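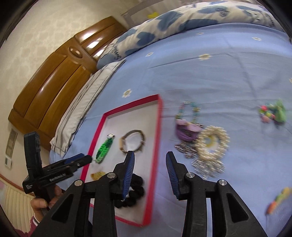
Sleeping with the window open (and other bedroom news)

I've been meaning to write about sleep since June, when I had a run of nights so bad that I put the kettle in the fridge and went to work in two different shoes. Several of you wrote in after I mentioned it last time, and the replies were so good that I'm giving the whole item over to them.

First, what I've been up to. I gave up on the winter duvet far too late, as I do every year, and swapped it for a thin cotton blanket with a sheet underneath. I sleep hot and my husband sleeps cold, so we now have a single cover each, which felt terribly unromantic for one night and has been bliss ever since. No more tug of war at three in the morning! If you share a bed and wake up cross, try it for a week before you spend anything on a mattress.

Daryna Hnatiuk wrote to say she grew up with separate covers and had never understood why the rest of us put up with one. She also airs her bedding every morning - covers thrown right back, window open, bed left unmade until after breakfast. I've taken this up with great enthusiasm, mostly as I now have permission not to make the bed. The room does smell fresher. I can't swear it helps me drop off, but getting into a cool bed is lovely.

Thu Cao had a question about noise. She's moved to a flat on the Toremlow road, right where the 757 bus pulls away from the lights, and wanted to know if anyone has found earplugs that don't hurt by the small hours. I've only ever used the soft foam sort, and I find they're fine if I roll them properly and awful if I don't. Heavier curtains took the edge off in my old place too, though I was on a back street so it wasn't much of a test. If you live on a busy road and have cracked it, please write in and I'll pass it on.

Lots of you asked about screens. I know, I know. I've started leaving my phone to charge in the hall, and I bought a plain little alarm clock for the bedside so I'd have no excuse. The first few evenings I was bored stiff. Now I read, usually for 60 minutes if the book is good and 5 if it isn't. I'm on a very long novel at the moment, over 1,000 pages, and it keeps landing on my nose, so perhaps go for a paperback you can hold in one hand.

A few smaller things that came up in your letters: lavender in the pillowcase (three in favour, one sneezing), a hot bath an hour or so before bed, and no tea after four, which I'm afraid I can't manage. One reader writes tomorrow's jobs on the back of an envelope before she turns the light out so they stop going round her head. I tried that on Monday and slept until the bin lorry came.

Next time I'd like to talk about pillows. I own six and like one of them, and it's going flat. Tell me what you sleep on, how long you've had it and whether you'd buy it again.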